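I have been going to the August procession in Havholm since I was tall enough to carry a candle, and I think it's time we gave it back to the people who walk in it.

You know the one. The saint comes down from the chapel on a cart, everybody sings (badly, but loudly!), and then we all eat at long tables by the harbor. My grandmother walked it in 1960 and she wasn't even Catholic. Half her street wasn't. They went because the neighbors went, and they brought fish.

Now there's a barrier along the whole route, and wristbands for the supper. This year 1026 people had one. My aunt, who is 81 and has cooked for that supper most of her life, stood in line for hers like a tourist.

Daithí Mulligan wrote in the parish newsletter that the barriers keep people safe, and I do see his point, the hill is steep and the cart is heavy. But a rope and a few sensible cousins used to manage it. Elisa Ferraro thinks I'm being sentimental. She likes the new sound system, and she says the young families only started coming once there was a printed schedule. Fine, keep the schedule! I like knowing when the singing starts too.

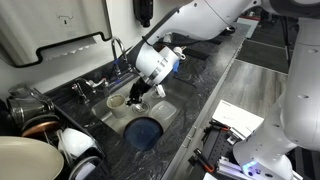 What I'd drop is the wristbands. A shared meal after prayers is the oldest part of the whole day, older than the cart and probably older than the chapel, and you don't check anyone's wrist before you pass the bread. Put out more tables. Ask every street to bring a pot, the way we used to, and if the soup runs out by nine, then we eat bread and keep singing.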